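**Wrist camera frames blurred in pick demonstrations: drop, keep, or recollect?**

Posted by Khairul Chin, 24 November 2021

We are collecting teleoperated demonstrations for a small-parts policy. The task is to take a metal ring out of an open box with a black interior. Each episode records one fixed view and one wrist view, both at 30 frames per second, plus joint positions. Fixed view at the grasp stage, two rings in the box:
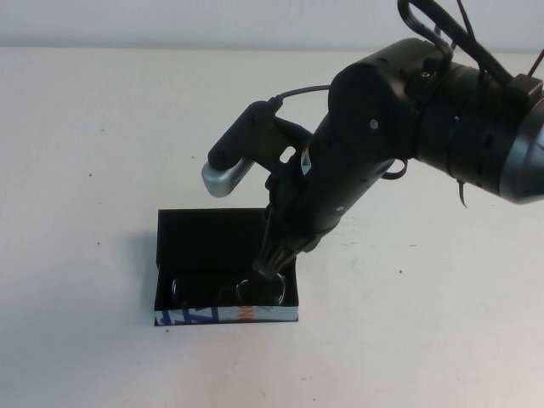

How many demonstrations are needed before a first training run is worthwhile?

We started ours at 102 episodes, and the loss curves were usable for comparing settings.

My problem is the wrist stream. The fixed view stays readable for the whole episode. The wrist view smears whenever the operator swings the arm, and in bad cases only large dark shapes can be made out:
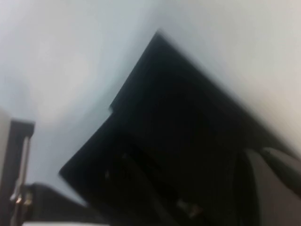

*Wrist view, heavy motion blur; part of the gripper at lower right.*

The Driltum exporter has a sharpness filter that would delete such frames. Should I turn it on? The set now has 135 episodes.

---

**Marleny Cuadros**

Leave the filter off. Deleting single frames breaks the time step between observation and action, and most training code assumes the step is constant. The policy will also get blurred input when it runs, so it should see some in training.

What I would do instead:

- Lock the exposure and shorten it. Auto exposure runs long when a dark object fills the view. Add light to make up the difference.
- Cap the joint speed in the teleop settings for the approach and the grasp. Free travel can stay fast.
- Compute a sharpness score per frame and store it as a column. Reject a whole episode only if the frames just before gripper close are unreadable.

Check the wrist timestamps against the joint log too. We had 3,484 frames in one batch with a late camera clock, and that hurt more than the blur did.

---

**Stella Massawe**

just use the fixed camera, wrist cams are overrated imo

---

**Natalie Yeoman**

Agree with Marleny on the filter. Fixed view only is risky for this part, as the fingers can hide the ring at contact. If you change the exposure, tag the old and new episodes separately so you can train with and without the old ones.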